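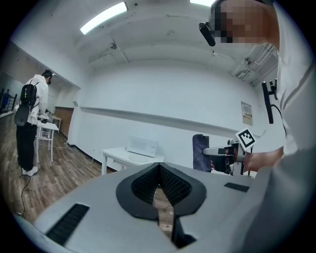 I went through the notes on both halls again last night, and I still think Jallgate is the better choice for the fall dances. The Sarnasik room is larger, 2,114 square feet against 1,609, but it's tile laid straight on concrete, and a full evening on that is hard on knees. We need wood. There's a little wooden floor showing in the photo, and any floor of that general kind would do for me, as long as it has some give and isn't waxed. Jallgate has maple over sleepers, last refinished with a water-based finish.

To answer the points in the last message:

> The rent at Jallgate is higher and the parking is worse. I also
> remember the floor being too fast near the stage the last time
> we danced there. Has anyone asked if they would let us treat it?
> If not, I would rather take the bigger room and tell people to
> bring cushioned shoes. We could also rent the roll-out floor
> from Bhattacharjee for the first night and see how it goes.

The rent is higher, yes. It works out to $20 more per evening, and we have 6 evenings, so the difference over the season is small. Parking I can't do much about. The lot behind the pharmacy is free after 7 pm.

I did ask about treating the floor. They don't want anything put down, and that includes the powder we used at the old place. What they will do is damp mop it the afternoon of each dance with plain water. The slick patch by the stage was from furniture polish used on the front panels, and they have stopped using it there.

I don't like the roll-out floor. It comes in panels, the joints shift, and somebody has to load it and bring it back on the same night. Cushioned shoes help with the pounding but they grab on tile, and people twist a knee on the swings.

The Mosus dancers used Jallgate in March and had no complaints about the surface. They did say the west door sticks and the sound is muddy if the speakers go in the corners, so we should put ours on the stage.

Jallgate will hold the dates until Tuesday. If you object, please write to the list before then. I also need to know who still has the long extension cords, the orange ones.

> Also, are we keeping the potluck?

Yes, same as before. There's a kitchen but the oven doesn't work.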